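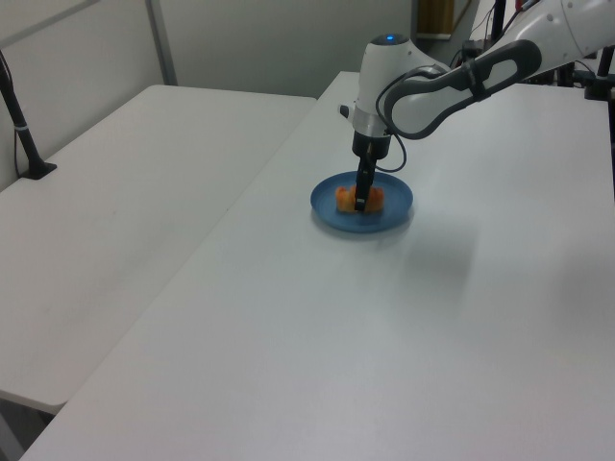 7 December 2019
Posted by Jana Kasten

The Gillero badge in Tretano does not unlock at 500 contracts, whatever the tooltip says. I have 1,109 completed and the tracker still reads incomplete. From the save data, the game appears to keep separate counters for solo and co-op contracts, and only the solo one feeds the badge. The badge icon is the plain orange lump on a round blue plate, same color pairing as the food and plate up top, so it is easy to spot in the list. Mine is still grayed out. Can anyone confirm the split?

fondero_main
Partly. Co-op contracts count if you are the host. I got the badge in April with a mix of both, most of them hosted.

janssen_r
Disagree. I hosted nearly everything and it stalled. The April patch changed when the counter writes. It now writes on return to the hub. Quit from the results screen and the contract is logged in your profile total but not toward the badge.

Jana Kasten
That would fit my numbers. I usually quit from the results screen. I ran 3 contracts this morning to check: 2 with a return to the hub, 1 without. The tracker moved by 2. 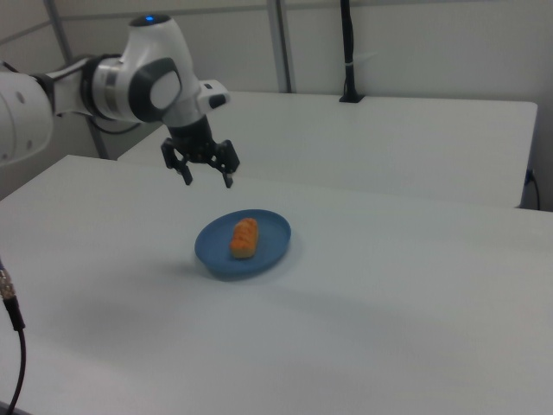 All of those were solo, so the host question is still open. I will repeat it in co-op as a guest.

fondero_main
Three runs is a small sample. The tracker also lags after a server sync.

janssen_r
It lags by a minute at most. Restart the client and read it again.

Jana Kasten
Restarted, same value. Guest runs tonight if I can find a host.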